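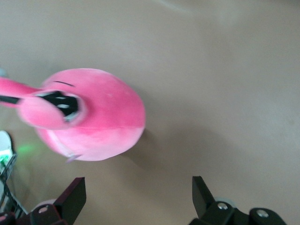

Plush toys are back on the bench at Wurska, and the learning team at the small robotics lab couldn't be happier about it. On Monday the group passed 537 recorded grasps in its soft-object collection, a set of examples meant to teach a robot arm how to pick up things that squash, sag and flop over when you grab them.

The current star is a pink flamingo, and what a test piece it is! It has a fat, round body and a long neck, so there are two very different ways to take hold of it, and the team wants plenty of both. An operator guides the arm through each pickup by hand control while the wrist camera records and the finger positions are logged alongside. Between tries the toy gets turned to a new angle, so no two recordings start out quite the same. 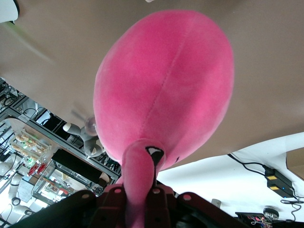
Neck grasps have been the real treat to collect. All the weight sits in the body, which means a hold that seems fine at table height can end up with the bird tipping over on the way up. Those recordings stay in the set too, marked with how the lift ended. The team says a learning system needs to see the awkward lifts as well as the pretty ones, and operators are asked to leave their small corrections in.

A session runs 30 minutes, then the operators swap, partly to rest their hands and partly to get a different style of driving into the data. Everyone has their own way of closing in on a toy, and it shows up clearly when the recordings are played back (some people sneak up on it, others go straight down).

Training on the first batch starts in August on the lab's Garrido model. Two partner groups, Brotau and Cullevard, will run the same grasps on their own arms and send their recordings back to be added to the collection. Towels and knitted hats are next on the list.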